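Handover demos: how many before you stop?

shobha_u
We're doing fruit handovers on the two-arm setup this month, one arm passes to the other, then into the basket.

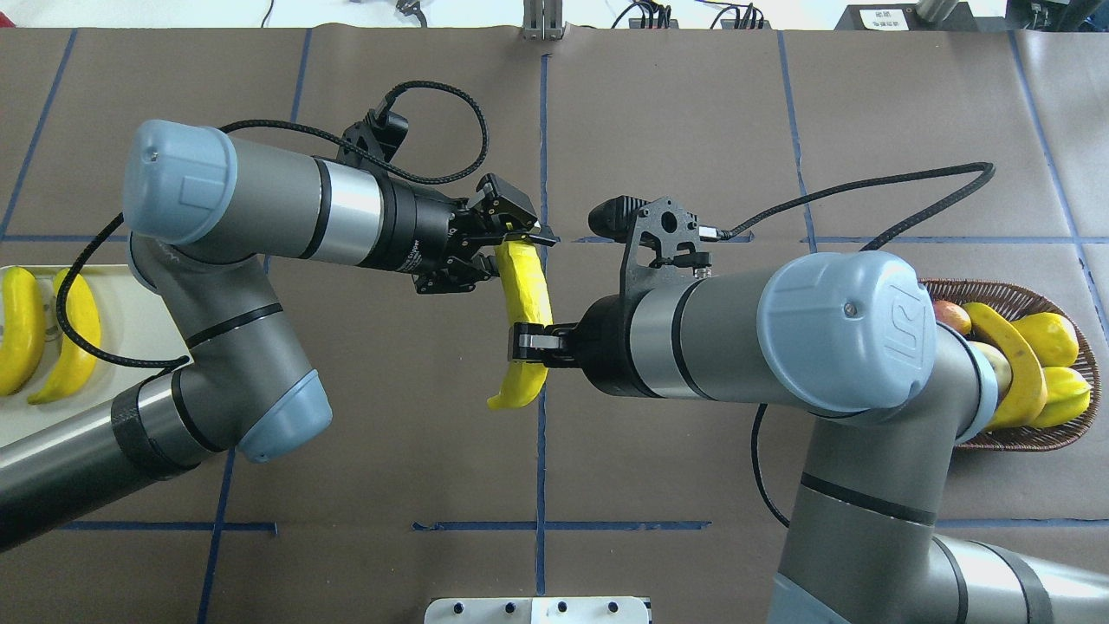

I'm at 2000 episodes and my boss wants 3000 by the end of August. My question is whether the last thousand is worth it if it's all me driving. I've got habits by now, I always grab the same way.

bosidix_fan
Stop now and train. You can always collect more once you see where it fails.

ashwinv
Disagree. We stopped at 2000 at Namier and the policy let go with the first gripper before the second one had closed. Every time! Went back and got 8 different people to drive, and that helped way more than my own extra hours did.

shobha_u
Were they trained people or just whoever was in the building?

ashwinv
Whoever. Their demos were slow and kinda ugly, I kept most of them.

tsegaye22
Ugh, no. Slow demos teach it to hover. I toss anything with a long pause in the middle of the pass.

ashwinv
Trim the pause then, don't toss the whole thing.

shobha_u
Trimming sounds like a lot of evenings lol. Going to borrow two people from the Urance side tomorrow and see. Does anyone move the tray between takes?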